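Re: [westach-sew] Washing wool and linen before cutting
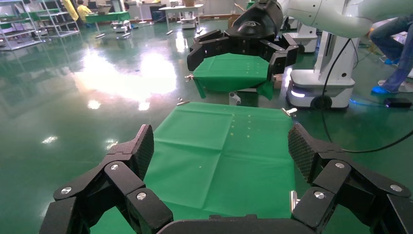
Green cloth, laid flat.

Posted to the Westach Sewing and Mending list, Thursday, 7:40 pm

Thanks for the replies so far. I've quoted the original question again because a couple of members said it didn't come through in the digest.

> I have bought a length of mid-weight linen from the Evitz remnant table
> and want to make a pair of summer trousers. The bolt end said
> "pre-shrunk" but the woman at the counter said to wash it anyway. My
> mother never washed anything before cutting and her clothes lasted for
> years. Is it worth the bother? Also I have a wool blend for a skirt and
> I'm scared to put it anywhere near water. I have a front loader and no
> dryer.

Short answer is yes, wash the linen. Pre-shrunk can mean a lot of things, and in my experience there's nearly always a bit left in it. I made trousers from an unwashed remnant a few years back and they came up 5 cm shorter in the leg after the first summer. I'd already trimmed the hems, so there was nothing to let down.

What I do with linen:

Overlock or zigzag the raw ends first. If you skip this in a front loader you'll spend the evening cutting a knot of threads off the door seal.

Wash it the way you plan to wash the trousers. If they'll go through at 40 with the towels, then the cloth goes through at 40. A cool rinse now and a warm wash later defeats the purpose. I run it through twice.

Hang it over two lines so the weight is shared, not pegged at the corners. Bring it in while it's still slightly damp and press it then. Bone-dry linen is a misery to iron and you'll end up spraying it all over again.

Then square it up. Pull a thread across one end, cut along the gap, and see if the edges meet when you fold it selvedge to selvedge. Remnants are often cut crooked. If it's out, get someone on the opposite corner and tug on the bias until it comes good.

The wool blend is a different matter and I wouldn't put it in the machine at all. Look for the fibre content first. If it's mostly wool, lay a damp cotton sheet over it, roll the two up together and leave it overnight, then unroll and let it dry flat on a table or a clean floor. Steam it afterwards from just above the surface without pushing the iron along. The Alta wool blends from last winter took this well, although the darker colours lost some dye onto the sheet, so use an old one.

If you'd sooner have it done for you, the dry cleaner next to the hardware store in Hrnčiar Street will steam a length of cloth for $12. Ask for steam only. They fold it neatly and the crease down the middle can be hard to get out, so ask for it on a roll if they have one.

On your mother's clothes – a lot of cloth was heavier then, and skirts had deep hems and wide seam allowances so they could be altered. Most modern patterns give you 12 mm or so at the seams and not much to play with.

One more thing. Cut a square from the corner before you wash, trace it on paper, and put the square through with the rest. Measure it against the tracing afterwards and write the difference on the card with your pattern.

The September meeting is on trouser fitting, so bring the linen along if it's cut out by then.

Comments (3)

I do the same with cotton drill, except I use the dryer. Comes out much softer for cutting.

Does the damp sheet method work on wool crepe? Mine went bubbly with steam and I've been too nervous to try again.

> Try a scrap first. Crepe can pull in a lot and not always evenly.

Shared 2 times

Contact the list owner | © Westach Sewing and Mending | Back to top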